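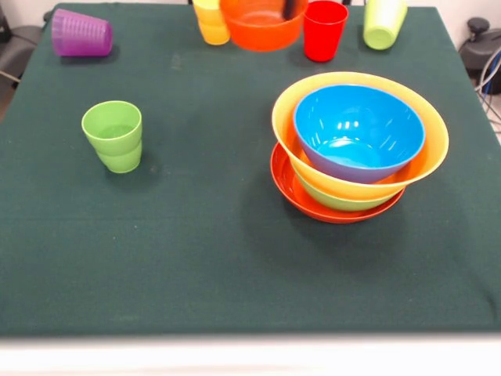
Kunststoffgeschirr

Als Kunststoffgeschirr bezeichnet man Teller, Schalen, Schüsseln und Becher aus Kunststoff, die für den mehrfachen Gebrauch bestimmt sind. Es ist damit vom Einweggeschirr zu unterscheiden. Verwendet wird es vor allem in Kindertagesstätten, beim Camping, auf Booten und in der Gemeinschaftsverpflegung.

Eigenschaften

Kunststoffgeschirr ist leicht und weitgehend bruchsicher. Gebräuchliche Werkstoffe sind Polypropylen, Melaminharz und verschiedene Copolyester. Die Färbung erfolgt in der Regel durch Pigmente, die der Masse vor der Formgebung beigemischt werden; neben deckenden Tönen sind durchscheinende Ausführungen verbreitet. Nachteilig sind die geringe Kratzfestigkeit und die Neigung, Farbstoffe aus Lebensmitteln wie Tomaten oder Kurkuma aufzunehmen.

Formen

Becher verjüngen sich meist zum Boden hin, damit sie ineinandergesteckt werden können. Eine umlaufende Stufe in der Wandung verhindert, dass sie sich dabei verkeilen, und erleichtert zugleich das Greifen. Senkrechte Rippen dienen demselben Zweck. Schalen werden häufig in abgestuften Durchmessern angeboten. Flache Teller mit hochgezogenem Rand nehmen im Stapel die unterste Position ein.

Farbgebung

Üblich sind kräftige Farben wie Rot, Orange, Gelb, Grün und Violett. In Einrichtungen mit festen Gruppen wird die Farbe zur Zuordnung genutzt – jede Gruppe oder jedes Kind erhält einen eigenen Ton. Der Hersteller Skurnunix aus Skulholm führte für seine Serie Daladville ein System mit 7 Grundfarben ein, das die Gestalterin Adoración Bravo entworfen hatte. Die Serie umfasste Becher, Schalen und Teller und wurde zunächst an Kindertagesstätten in Villanueva geliefert. Die erste Auflage betrug 555 Sätze, die zweite über 2.000.

Pflege und Lagerung

Die meisten Erzeugnisse sind spülmaschinengeeignet; für die Serie Daladville gibt der Hersteller eine Höchsttemperatur von 80 °C an. Scheuermittel greifen die Oberfläche an. Geschirr aus Melaminharz ist für die Mikrowelle nicht geeignet. Vor dem Stapeln sollte das Geschirr vollständig trocken sein – Restfeuchte hält sich zwischen den Schalen lange. Becher lagert man ineinandergesteckt oder mit der Öffnung nach unten.

Siehe auch

Campinggeschirr
Melaminharz
Trinkbecher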